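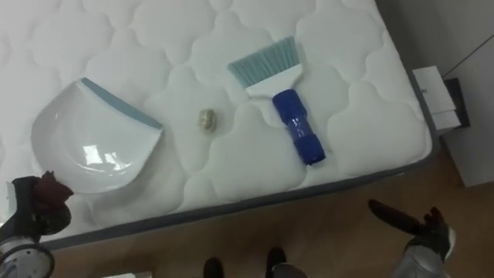
Leobardo Palacios had more or less made up his mind that he would never again walk across the river to buy his bread, so it was with some pleasure, he told us, that he found himself near the front of the queue when the barriers came off Tandon Bridge this morning, 15 June 2019, and the people of Gallwood got their crossing back.

The bridge, which carries the old mill road and two footways over to the station side of town, had been closed to everything on wheels for 17 weeks while its deck was taken up and laid again. People on foot were let through on a narrow walkway until April, when that had to go as well, and from then on anyone without a car faced the long trudge round by the weir or a seat on the replacement bus, if they could catch it.

It opened to cyclists and walkers first, at a little after seven, and to cars and vans once the last of the cones had been picked up. Buses will be back on their usual route from the start of the new timetable, and until then the replacement service carries on from the same temporary stop outside the library, so please don't go and stand at the old one just yet, as one or two of our readers did this morning (they were very good-humoured about it).

The work was carried out by Vakulenko, whose crew had hoped to be packed up a fortnight sooner. Isauro Cisneros, the site manager, said the delay came down to the joints at the station end, where the old steel was in a worse way than the surveys had suggested and 247 bolts had to be drilled out by hand and replaced.

"You plan for a few of those and then you lift the plate and it's every one of them," he said. "We could have patched it, I suppose, and been back in three years to do it again, and I don't think anybody in the town would have thanked us for that. They've been patient with us as it is. We've had more cups of tea handed over that fence than on any job I can remember."

The new deck is a few inches wider on the upstream side, which does not sound like a great deal but makes a real difference if you are pushing a pram and meet someone coming the other way. There is a proper dropped kerb at both ends, the drains have been moved so that the water no longer sits in the dip by the second lamp post – regular users will know exactly the puddle we mean – and the handrail has been stripped and repainted in the same dark green as before, after a good many letters to this page asking for it not to be grey.

The weight limit stays as it was. Lorries bound for the trading estate will still have to use the bypass, and the signs telling them so have been made larger and moved further back along the mill road, where drivers will see them before they have committed themselves to the turn. Anyone who remembers the business with the furniture wagon last autumn will be glad of that.
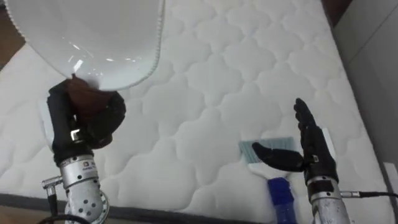

Could the walkway lights be left on a bit later, Ga-eun Hyun wondered, now that the last train gets in so close to midnight and the station side is as dark as it is? The answer, for the time being, is yes. The lamps have been set to stay on until one in the morning through the summer, and the town council says it will look at the timings again once the evenings start to draw in.

There has been a cost to all this, of course, and shopkeepers on the station side have felt it more than most. Pongsak Chaimongkol, who runs the hardware shop at the foot of the bridge, said trade had dropped away sharply once the walkway closed and had only been kept going by customers who made a point of driving round. He is putting a rail of half-price paint out on the pavement next week by way of a thank-you, and says the kettle will be on for anyone who wants to come in and tell him how they have been.

The Jokine bakery, two doors along, opened early for the occasion and had sold out of rolls before nine. Staff there said they had baked as if for an ordinary morning and would know better tomorrow.

Before the closure nearly 1,000 people a day crossed on foot, according to the council's own survey, and a good share of those were children on their way to and from school. Parents have asked us whether the crossing patrol will return to the mill road end. It will, from the first day back after the coming break, and in the meantime drivers are asked to take it gently down the slope, as the new surface is a good deal smoother than the old one and it is easy to be going faster than you think.

A few small jobs are still to be done. The stone parapet on the downstream side needs repointing, which will mean temporary lights and one lane of traffic for some nights later in the summer, though the footways will stay open throughout. The benches, which have been in store at the council depot, will go back once new feet have been made for them. The brass plate with the names of the original builders has been cleaned and is already back in its place in the middle of the span, where Faustino Zepeda was busy reading it aloud to two grandchildren when we passed. The younger one, it must be said, was a good deal more interested in the ducks.

Questions about the parapet work, or about claims from businesses for lost trade during the closure, should go to the highways desk at the town hall, which is open on weekday mornings. Forms for business claims can also be picked up from the library, and need to be handed in before the end of the summer.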